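Quick answers, typed between orders. If yours isn't here, email the shop and put "Silura" in the subject line or it goes in the general pile.

## Silura plates and produce storage: FAQ

**Can I keep fruit on a Silura plate, or is it only for serving?**

Yep, fine for both. Whole fruit, unwashed, straight on the plate. Cut fruit needs a cover and the fridge.

**Which fruit lasts longest on the bench?**

Pomegranates, easily. Apples are okay for 5 or 6 days in a cool kitchen, longer in the fridge crisper. In January don't push it.

**And eggplant?**

Bench for a day or two, somewhere cool. After that, crisper, in a paper bag left open. Goes brown and seedy if the fridge is very cold, so keep it off the back wall.

**Can eggplant and apples share a plate?**

Overnight, sure. Longer than that, no. Apples give off ethylene and the eggplant will go soft and spotty. Seperate plates, or one on the plate and one straight on the table. Same goes for zucchini, cucumber and most leafy stuff.

**Is the rim high enough to stop things rolling?**

For apples, yes, if you don't pile them. Tomatoes, mostly. Mandarins stacked in a heap will end up on the floor, ask me how I know. For big loads get the Skoken bowl, it's deeper.

**My eggplant is longer than the plate. Wrong size?**

No, just long eggplant. Lay it on the table beside the plate. If you hang it over the rim it'll tip the lighter plates.

**What do I put under the plate?**

Nothing needed on a matte top. On a glossy table or glass, a felt dot or a cloth, otherwise it slides when you grab something off one side.

**Will pomegranate stain it?**

Juice left overnight can leave a faint mark on the pale colours. Bicarb and a damp cloth, leave 14 minutes (I timed it, ten wasn't enough), rinse. Don't use steel wool!! Unfinished timber tables are another matter, wipe those straight away.

**Dishwasher?**

Top rack, normal cycle. No scourers by hand.

**Microwave or oven?**

Neither. It's a table plate. For roasting the eggplant use the Saraç tray, that one's oven safe.

**Do I wash produce before it goes out?**

After, not before. Damp skins go mouldy where they touch the plate. Rinse when your about to eat it.

**How do I tell if an eggplant is past it?**

Press with a thumb. Should spring back. If the dent stays, cook it tonight. Wrinkly skin, brown stem, same deal. Slimy = compost.

**Does the colour match the Skamedero range?**

Close but no. Skamedero green is darker. Order one of each before you commit to a set, returns are free on singles only.

**Item number for the small green one?**

123. Write it on the form, "the green one" gets you a phone call.

**Do you ship to rural addresses?**

Yes. Add a few days. Breakages: keep the box, send us a photo, we'll replace it. 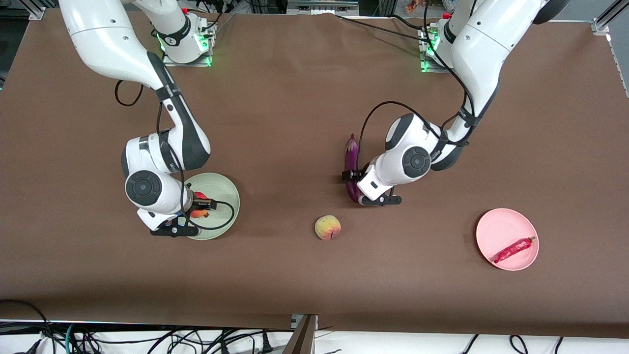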